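Burnside Kitchen Counter Set: data card

Version: second release, June
Maintained by: the Burnside household objects project
Related sets: Denero (bathrooms), Rowlands (garages and sheds)

1. Summary

The Burnside set is a labelled picture collection of ordinary kitchen counters and the things people keep on them: boards, small appliances, towels, tins, packets, pots. It holds 4000 pictures, of which 928 carry a full object list. The remainder carry a room label and a surface label only.

The set was put together for work on naming and grouping household items. It favours counters in everyday use over showroom kitchens. Labels use Canadian spelling (colour, grey, centre) and plain names wherever a plain name exists.

2. Surfaces and fixed parts

Every picture has at least one surface label. Fixed parts are anything that would stay behind if the household moved out: cupboard doors, handles, backsplash, posts, built-in stone. They are labelled separately from loose items and are never counted as clutter.

Door fronts are labelled by finish only. Wood species is not recorded for doors, as the first release showed too much disagreement between labellers.
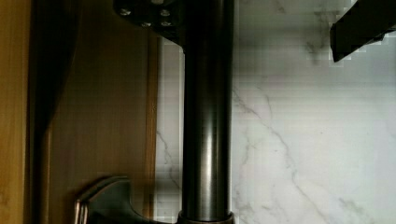
Fixed parts: wooden cabinet door with metal handle.

Handles take one of three values - bar, knob or shaped. A shaped handle is one with a curved or sculpted profile. If only part of a handle is in view, the label is still applied, with the field "partial" set to yes.

3. Boards

Cutting boards are the most frequent loose item in the set and have their own fields:

board_shape: rectangular, round, paddle, other
board_corners: square or rounded
board_groove: yes, no, not visible
board_grain: plain, striped, mixed
board_material: wood, plastic, glass, unknown

The grain field caused the most rework. A board with a strip of paler wood running across darker wood was at first marked "mixed" by some labellers and "striped" by others. The current rule is "striped" whenever the change in tone follows a clear band. Wood species stays out of the label, even where a labeller feels sure of it.

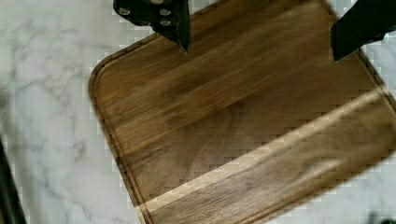 Board with juice groove and pale band; grain labelled "striped".

The groove field refers to a channel cut near the perimeter. Knife marks do not count, however deep.

4. Loose items and stacking

Items resting on other items get a "rests_on" link. A folded towel on a toaster oven is linked to the toaster oven, and the toaster oven is linked to the counter. Tins on a drawer box are handled the same way. Chains of up to three links are allowed.

Appliances are named by what they do. A two-slot toaster and a toaster oven are separate classes and should not be merged, even in the reduced class list. Where the purpose of an appliance can't be settled from the picture, the label is "appliance, unknown" and no guess is stored.

Lidded pots keep the lid as a child item. Paper towels and their holder are also two items.
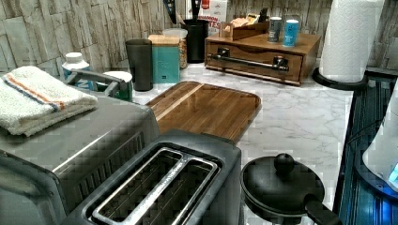
A user of the first release wrote in to say that linking the towel to the toaster oven was a mistake, and that towels should be tied to the counter area as a whole since they move so often. The request was declined. The link records where an item is resting in that picture and makes no claim about where it is kept. Users who want the looser grouping can drop all "rests_on" links and work from the surface label.

5. Packaged food

Packets and wrappers are labelled by type (wrapper, bag, box, tin, jar) and by whether any print can be read. Readable print is copied as it stands, including net weight, in the field "print_text". Print that runs sideways is copied in normal reading order. Logos that are too small or incomplete to read are left blank.

A wrapper is not assumed to be full or empty. The first release had a field for this, and it was removed after a check of 30 pictures found that labellers were mostly guessing from the creases.

Trays and shallow bowls share one class, "open holder". A packet that leans on the rim of an open holder may be linked as "in" or "against". If the picture doesn't settle it, use "touching".

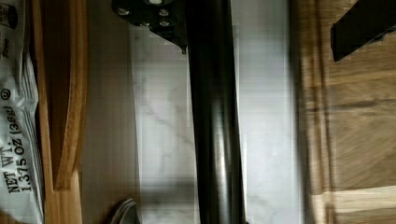 Could the net weight be split into its own number field, one reader of the draft card asked, with ounces and grams kept apart? It would save everyone writing the same parser. The change is planned for the next release - until then, "print_text" holds both figures in a single string, such as NET WT. 1.375 OZ (38g).

6. Known limits

Stone and stone-look counters are over-represented. Laminate, tile and steel counters appear, but thinly.
Tins with worn or turned labels are named by colour only.
Cupboard interiors are out of scope. They are covered in the Mollard set, which holds 2000 pictures and uses the same class names.
Partial items are common at the sides of pictures. Filter on "partial" before counting anything.

7. Changes from the first release

Grain rule rewritten (section 3).
Full/empty field removed (section 5).
"Dish cloth" and "tea towel" merged into "towel".
Drawer boxes moved from "furniture" to "counter storage".

Corrections should quote the picture number and the field name. Label disputes go to a second labeller, and the earlier value is kept in the change file.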